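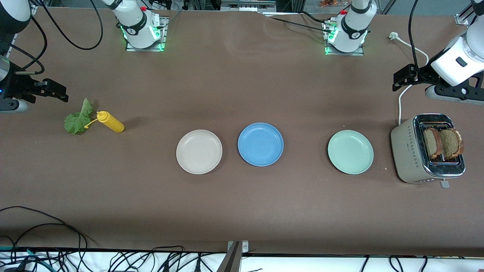
4. Getting the two-arm table ready for a run

Take this section slowly the first time through. Once you have set the table a few mornings in a row it will feel like laying breakfast, but the first go always takes longer than you expect, and that is perfectly fine!

4.1 Before you switch on

1. Look at both mounting plates along the far edge of the table and check that every bolt is snug. If one turns by hand, tighten it and then check its neighbors too.

2. Run your fingers along the cables on each arm, from the base up to the gripper. They need enough slack for the arm to reach, but no big loops that could catch on a dish.

3. Tuck any cables on your side of the table away from the work surface, as well as you can.

CAUTION: The toaster is a prop in this routine. Leave its plug out of the outlet the whole time, and keep the cord toward the far edge – a gripper that snags it will happily pull the toaster along.

4.2 Laying out the sandwich set

4. Set out the three plates, empty and right side up. The Weda routine copes with plates that nearly touch, so please don't fuss over the gaps.

5. Stand the toaster toward the right end with a slice of bread in each slot. The bread should poke out of the top far enough for the fingers to close on it.

6. Put the lettuce leaf and the squeeze bottle at the left end, with the bottle on its side.

4.3 Waking the arms

7. Step back, switch on the controller, and wait for the lights at both bases to turn green. If only one base lights up, switch off and go back to step 2.

8. Open both grippers from the Grarkora panel and bring the arms to their start positions, hovering over the table.

NOTE: Wipe the finger pads every 500 cycles, and book a joint check at 2,000. Write both in the log, even if you found nothing wrong. Justinas Vītola looks after the log at the Parunberg shop, and he would much rather read a dull entry than guess at a missing one.

CAUTION: Keep your hands off the table whenever the arms are powered. To straighten a plate, press stop first.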